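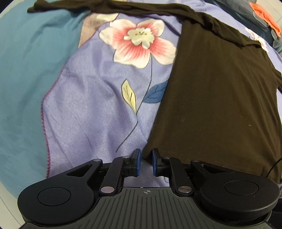
Monday, October. Notebook, graduate careers study. Written after lunch, with additions at 17:20.

Present in the morning: Ekaette, Gorazd, Dilwyn (until eleven, he had teaching), me. Kári by telephone from Trirbridge, the line was bad.

1. Transcripts

We have now 43 transcripts in the folder. The last two came back from the typing service on Friday and I have checked them against the sound. One passage in the interview with the former Kant student who went to Csonka is still not clear to me. She says either "I was hired for the argument" or "I was hired after the argument". I listened many times. Ekaette hears "after". Gorazd hears "for". I have marked it with a question mark and we do not quote it until she has confirmed. I wrote to her at 14:10.

Names of supervisors are still standing in some of the transcripts. Please, all of you, look for this when you read. I found a supervisor in the acknowledgement part of an answer, where I did not expect it.

2. Coding

Ekaette and Gorazd coded the same six transcripts without speaking to each other. They agree well on "left academia" and "money as reason". They agree badly on "use of training". The difficulty is easy to see when we put the pages side by side. Gorazd gives the code each time a person says philosophy helped them in the company. Ekaette gives it only when the person tells a concrete occasion, for example the man who rewrote the pricing rules at Hiner after he noticed that two of them could not be true together.

We discussed this for a long time. I was first on Gorazd's side, but then I read again the interview of the investor with the doctorate on Leibniz, and he says the word "philosophy" on each page and never tells what he did with it. With the wide code he would be our strongest case. So we split the code:

training / claimed
training / occasion

Everything which Gorazd coded before must be done again. He took it with patience. He asks for until the end of next week, and I said yes.

Dilwyn does not like the word "claimed", he thinks in English it sounds as if we do not believe the people. Maybe "stated" is better. Left open.

3. The question about wealth

Kári wants again to ask the founders directly what their company shares are worth. Heiðrún is against (by e-mail, she is travelling). Her reason is that those who became rich will answer with pleasure and the others will stop the interview, and we will be left with a picture of philosophy graduates which is much too golden. I think she is right. In the pilot we asked it, and the woman from Prurex gave short answers from this point on, although before she had been speaking very freely about her thesis and about how she found her first backer.

Compromise from Ekaette: we ask what the first salary outside the university did change in their life. People like to answer this. One man told her that he bought a proper winter coat and then a complete Hume. We try this wording in the follow-up calls.

4. Money of our own

3000 pounds remain from the faculty grant. It must be spent before the summer. Dilwyn wants a small meeting here with some of the interviewed people, Kári would like to pay more typing. I have no strong opinion, only that a meeting makes anonymity difficult, and I would like that somebody asks the ethics office before any invitation goes out. Dilwyn will ask.

5. Small things

The codebook in the shared folder is the old one. I will replace it tomorrow and put the date in the file name.

Gorazd found the missing consent form, it was scanned together with another one.

The heading "Why did you leave?" in the interview guide should go away. Several persons said they did not leave, they were not renewed. Changed to "How did your time at the university end?"

17:20. She answered already. It was "after the argument". There was a real argument, in the job interview, on whether a promise to a customer can expire, and they offered her the post the same evening. So this one goes to training / occasion, and Ekaette has the better ears. Transcript corrected, question mark removed.

Still to do: ring Heiðrún on the salary wording, send Kári the two new codes.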